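Método de Stundach

O método de Stundach é um procedimento de aprendizagem por demonstração aplicado à manipulação robótica de vidraria de laboratório. Foi proposto por Lleucu Morris e Bram Aerts no Instituto Brelura e destina-se a tarefas em que a transparência dos objetos dificulta a estimativa de profundidade por câmeras convencionais.

Princípio

O método substitui a reconstrução tridimensional completa da cena por uma política visuomotora treinada diretamente com demonstrações teleoperadas. Cada tarefa é registrada em 60 demonstrações, nas quais um operador conduz o braço até a posição de preensão e, em seguida, até o ponto de inserção. A política prevê sequências curtas de movimentos, recalculadas a cada nova observação.

Uma segunda etapa, denominada refinamento de contato, utiliza os sinais de força medidos nas juntas para corrigir desvios laterais durante a inserção. Essa etapa foi desenvolvida por Stijn Verhoeven e é opcional nas tarefas de simples transporte.

Protocolo de avaliação

A avaliação de referência, conhecida como protocolo Stemthorpe, compreende seis tarefas, entre elas a transferência de tubos de ensaio entre posições de um suporte e a retirada de um funil. Cada tarefa é repetida 15 vezes, com a posição inicial dos objetos alterada entre as repetições. Considera-se falha qualquer queda, tombamento ou parada de segurança.

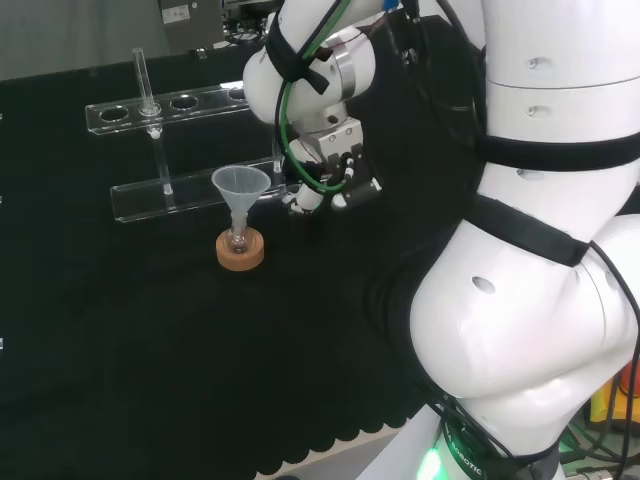 A escolha dos materiais segue o critério de dificuldade visual definido por Liesbeth Postma. O protocolo favorece superfícies que refletem ou transmitem a luz e admite fundos escuros de baixa textura. Um suporte de acrílico transparente em dois níveis, com um único tubo de vidro na placa superior, reúne várias dessas condições sobre uma toalha preta; já o funil branco translúcido e o anel de cortiça que apoia o frasco oferecem contornos mais fáceis de segmentar.

Limitações

O desempenho diminui quando o próprio braço oculta o ponto de inserção. Ineke Prins observou ainda que a política não se transfere a suportes de geometria diferente sem novas demonstrações. O manuseio de recipientes com líquido não faz parte do protocolo.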